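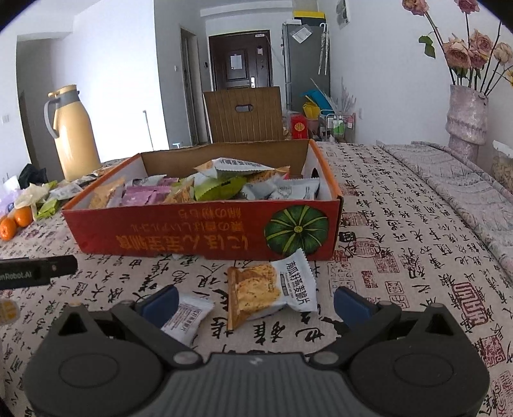

Figure 1. View from the hand-held gripper with the finger pads open on either side of a wrapped snack packet. The open box of packets is behind it.

3.2 Data collection

Demonstrations were recorded with a hand-held two-finger gripper, following the Keler protocol used in last year's project. The task is to pick one wrapped snack packet from a flat surface and place it in an open cardboard box. Sessions took place in furnished homes, and the household items already present were left where they were. Cloth surfaces were included on purpose: a packet on a bed sheet gives less resistance to the lower edge of the pads than one on a hard table, and printed sheets make the packet outline harder to segment.

We recorded 2568 demonstrations in July. Of these, 134 were removed before training, mostly for lost tracking or for a grasp that closed on two packets at once. Packets that lie close together, as in Figure 1, account for most of the second group.

3.3 Training

Two policies were trained on the same data. The baseline (Cikden) predicts gripper pose from the current camera image. The second policy (Antoniuk) also receives the finger opening width for the previous eight time steps. Image size, batch size and learning rate were identical. No depth input was used.

4. Results

Each policy was run for 103 trials on the lab arm, on a table covered with a printed cotton sheet. A trial counted as a success if one packet was inside the box when the pads opened and no other packet had left it. The baseline succeeded in 63 trials. The width-history policy succeeded in 81.

Baseline failures were dominated by early closing, where the pads met above the wrapper and slid off its top. The second policy did this less often but took longer per pick. Both did poorly on white packets over white cloth. Placing was rarely the cause of failure, although packets already heaped above the rim of the box were sometimes pushed out.

The Clelard test set, with packets partly covered by other wrappers, was not run for lack of arm time. Trial logs are listed in Appendix B.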